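Notebook, December, 07:40

Pack weights for the Tokberg crossing. Target for the loaded trip is 8 days out from Flurkdale with no resupply before Plarport. Urs Hauser did the weighing with me last night and we disagree about the stove, so I am putting both versions down.

Version A, mine: gas stove, 6 small canisters, the thin pot. Version B, Urs: liquid fuel stove and one bottle. B is 380 g heavier at the start but the bottle can be topped up at the hut below the pass, if the hut is open. I rang and got no answer. Going with A unless someone hears otherwise.

Hip belt on the old pack: restitched the left wing where it pulled out on the descent last time. Used the heavy thread, double row, bar tack at each end. Loaded it with water bottles and walked the stairs for half an hour. Stitching held, but the foam is finished and I had a sore spot above the hip bone by the end. Need new foam, or borrow Ren's pack. Ren says it is free until the thaw.
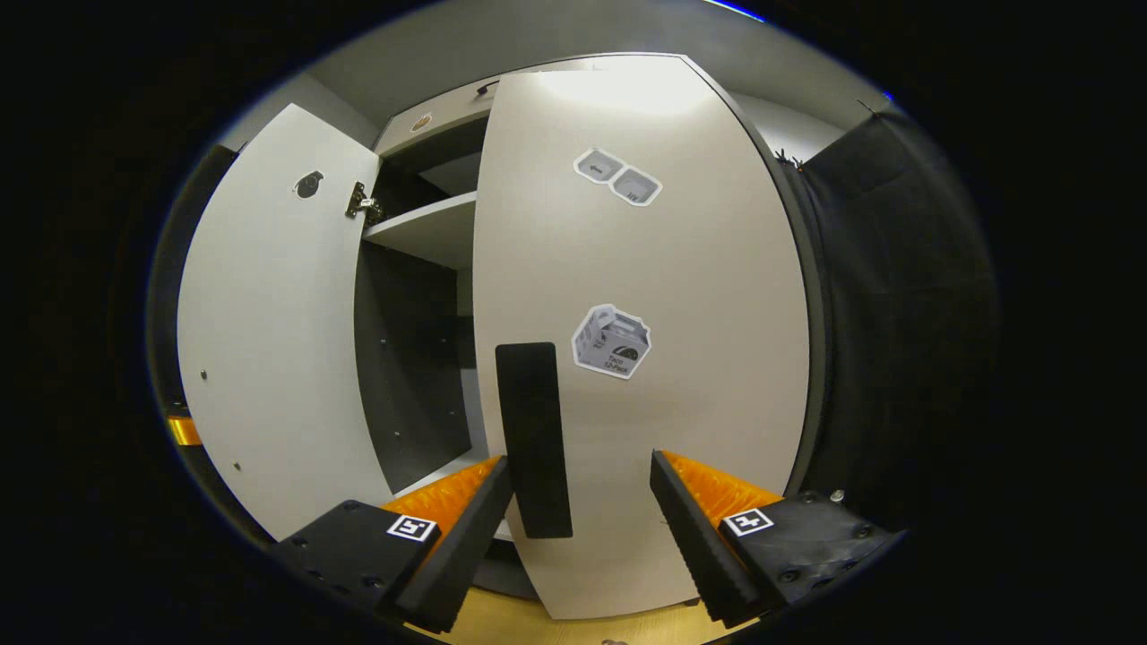 White cabinet, one door open.

Food: worked out again on dry weight. Porridge and milk powder as before. Less cheese, more nuts. The couscous dinners were too small on day three last year — everyone was hungry by bedtime — so I have added a handful to each bag. Bags are numbered by day, not by meal. Lunch goes in the lid pocket.

Rope question still open. The 30 m we own is enough for the gully if it is in summer condition, which it won't be. Urs wants to carry the longer one and share the weight. Fine by me if he takes the first day.
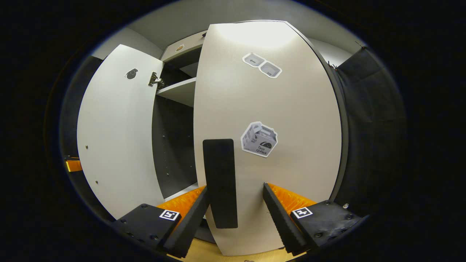 The cabinet, with gripper.

Map: 138 is the sheet with the river crossing on it. Mine has a hole at the fold exactly where the ford is. Order another, and copy the bearings across before the old one goes in the bin.

To do: foam, map, ring the hut again in the evening, reproof the two jackets, ask Ren about the pack's side straps.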